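Putting the laundry folding cell back on its feet today, so this is going to be one of those threads. Mute me now if you came for the soup recipes.

For the new people: the cell is two arms, one wooden table and a permanent supply of clothes that were somebody's once. We call it Parnura. The name was on a crate and no one came up with anything better.

Job one was the wrist cables. They want enough slack to let the wrist turn all the way over and not so much that they go sightseeing. I had them tied a bit too tight on the right side, and the arm had been pulling up short on every reach across the table like a dog finding the end of its leash.

Cut two ties, gave it a longer loop, ran it through the whole range by hand with the power off. Then with the power on, standing farther back.

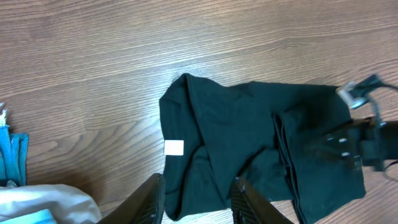 Job two, fingertips. Cotton lint gets into any texture you put on a finger, and a finger full of lint grips like a finger wearing a sock. Old toothbrush, a little alcohol, wipe, wait, done. I have tried the fancy swabs. The toothbrush wins every time.

The maintenance sheet says to clean them every 200 folds. The sheet was written by me, in a better mood. In real life they get cleaned when the shirts start falling.

Edith Montoya has asked more than once why we don't just buy new pads. Edith, the toothbrush was free.

Job three is the one I put off: checking that both arms agree on where the table is. They each have an opinion. Left has been low and right has been high, and you can spend a whole morning being their marriage counselor.

My method is crude. Lower each gripper onto a sheet of printer paper, tug, raise a hair, tug again, write the number down. Do it in the middle and at all the corners. Do it again after lunch, when the numbers have moved just enough to be insulting. 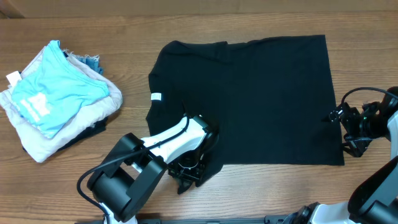 Black tee, half folded. Left arm on the cloth, right arm standing by.

Anyway, dark shirts go last on my test list. If the heights are off, a dark shirt will find it before I do.

Grip force next. The setting on this thing goes from 0 to 900 in units the manual never gets around to naming. Too low and the hem slides out. Too high and you leave a little pinch mark that Lorena Navarrete can spot from the hallway.

I had it at 80 for towels. T-shirts want more than that, and I'm not posting my number, as you'll all copy it and your grippers are different from mine.

What I will say is change it in small steps and change nothing else at the same time. I once changed force and speed together and lost a day to finding out which of them I should be mad at.

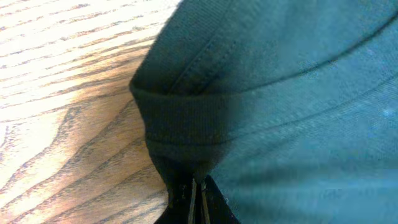
Hems are the honest test, by the way. You've got several layers and a row of stitching, and whatever you set for the flat part of the shirt is wrong there. If a grip holds on a hem I leave it alone and go get coffee.

Last job: wrist bolts. The bracket for the wrist camera works loose by tiny amounts and the picture drifts along with it, so the software ends up confidently reaching for a spot next to the shirt. I put a stripe of paint pen across each bolt head and onto the bracket. Stripe's broken, bolt's moved. Cheapest sensor in the building.

Found one broken stripe on the left. Snugged it up, new stripe, redid the camera calibration, redid it again after bumping the table with my hip.
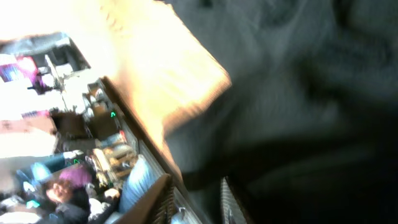

Branislav Slanina replied that paint pen is fine but threadlocker would save me the trouble, the blue kind, and to let it cure overnight before running anything.

Fair. I own a bottle of the blue. It's in a drawer under the spare cable ties, where I put it so I'd remember it.

Threadlocker goes on tonight, then. Arms parked, power off, note taped to the switch in large letters. Paper test again in the morning.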